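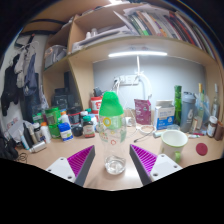
Re: [lulstead-makers] finger pads slipping on soft bottles

Lai-ching Fang wrote:
> Pads arrived in March, finally got them on the hand tool. Fine on
> mugs and boxes. On a thin plastic bottle I either squeeze too hard
> and it buckles, or it slides down and rotates. Are you running the
> ribs across or lengthwise? And what are you doing about the screws
> backing out of the finger plates? Manninen's drawing shows no
> washers at all.

Hi Lai-ching, quick one before I have to run --

Ribs across. Tried lengthwise on the first pair and it was hopeless, bottle just slid down the grooves. Magenta ones are the softer mix, the old black ones from the Brondham batch were way too stiff. If yours don't give when you push with a thumbnail, thats your problem right there.

Test object is the clear bottle with the green cap, little bit of liquid in the bottom. Been doing all this on my desk at home with the usual junk left where it is. Clean table tells you nothing.

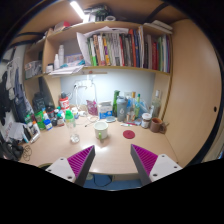

Screws -- no washers here either, I use a dab of the weak threadlocker. Let it sit overnight. Did 1,000 open/close on the bench jig without a screw moving, then got to nearly 2,000 and one on the left plate had turned a bit. Good enough for me. Don't use the strong stuff, you'll strip the plate getting it off, ask me how I know.

Squeezing too hard: check your end stop before you touch anything else. Mine was set for the hard pads and the soft ones are 4 mm thicker, so the fingers hit the bottle way earlier than the trigger expected. Backed it off and most of the buckling went away. Also go low on the bottle. Up near the cap it wants to swing.
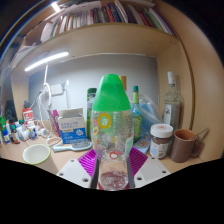
Rotation I haven't really fixed. Angling the pads in a little helps, so they lean toward each other at the tips, but then flat boxes get worse. Might be you just need two sets. Bodelach (the printed wedge thing, file's in the shared folder under fingers/old) gives you the angle without redoing the plates. Print it solid, I did one at 16 percent infill and it crushed.

Havent tried the wrist mount yet so can't help with that part of your earlier mail. Cable is too short and I keep forgetting to order one.

Can bring a spare pair of pads to the shop if you want to compare, but you'd need your own screws, I'm out. Which length did you end up getting btw? Manninen's parts list and the drawing don't agree and I went with the drawing.

gotta go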